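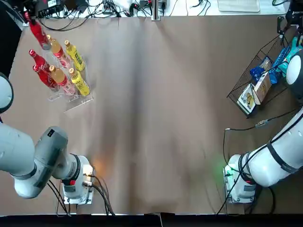
How a Robot Decides What to Do Next

A robot arm is a set of motors joined by stiff links. The motors do not know what a bottle is. All they can do is turn to an angle and stop. Everything else is the job of the software, the list of instructions that runs on a computer.

The program that runs a table like this one is called Etley. It has two arms to look after, a rack of bottles and a wire basket. Its work is split into stages.

Stage one: finding things

A camera picture is really a very large grid of numbers. Each number says how bright or how coloured one tiny dot is. A part of the program called Peng searches the grid for patterns. A patch of red dots in a tall, thin shape may be a red bottle. A yellow patch may be a yellow one.

Clear plastic is harder. The rack is see-through, so many of its dots are the same brown as the paper under it. Peng looks for the bright lines where light bounces off the edges.

Stage two: planning a path

Suppose the left arm has a bottle in its gripper, tilted over the rack. There are many ways to move it, and some would knock over the bottles still standing there. The planner tests up to 10 paths inside the computer before any motor turns. It throws away each path that hits something – a bottle, the table or the other arm – and keeps the shortest one left.

Stage three: moving and checking

This stage is called control. The program tells each joint what angle to reach. A sensor in the joint reports the angle it has really reached. The difference between the two is called the error. If the error is large, the motor pushes harder. If it is small, the motor eases off. This check is repeated many times a second, and it is known as a feedback loop.

You use feedback too. Shut your eyes and try to touch the tip of a pencil on your desk. Then try again with your eyes open and compare the error.

Words to know

Gripper: the part of the arm that holds things.
Planner: software that chooses a path.
Sensor: a part that measures something, such as an angle.

© Eden Science Pages | Contact us | Back to top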